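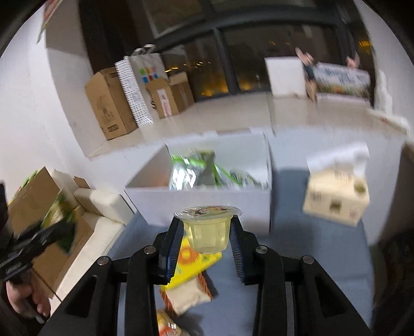

Canteen changes for Term 1

The canteen moves to its new menu on February 26, 2019. Orders now go through the Rinora app, which replaces the paper bags we used up to December. Families who haven't set up an account can do so at the front office, and you'll need your child's class code and an email address. Any credit left from last year has been carried over.

Orders close at 8.45 am. Late orders can be made at the office window, but only for sandwiches and fruit.

Packaged snacks and jelly cups will be sold at second break only. Lunches are handed out at first break, and too many were going in the bin with one bite taken. There is a limit of two packaged items per student. Prices are on the app and on the board beside the canteen door.

Pornthip Kaewkla is taking over the ordering from Alois Bachmann, who has moved to the uniform shop. Please send allergy information to Pornthip even if the school already has it on file, as the canteen keeps its own list. She is in the canteen until 2 pm.

We are short of helpers for the lunch shift. It runs from 11 am to 1.30 pm and you can bring younger children if they stay out of the kitchen. A working with children check is required for anyone who isn't a parent or guardian of a current student.

Lost lunch boxes are on the trolley outside Room 3. Anything unnamed goes to the op shop at the end of term.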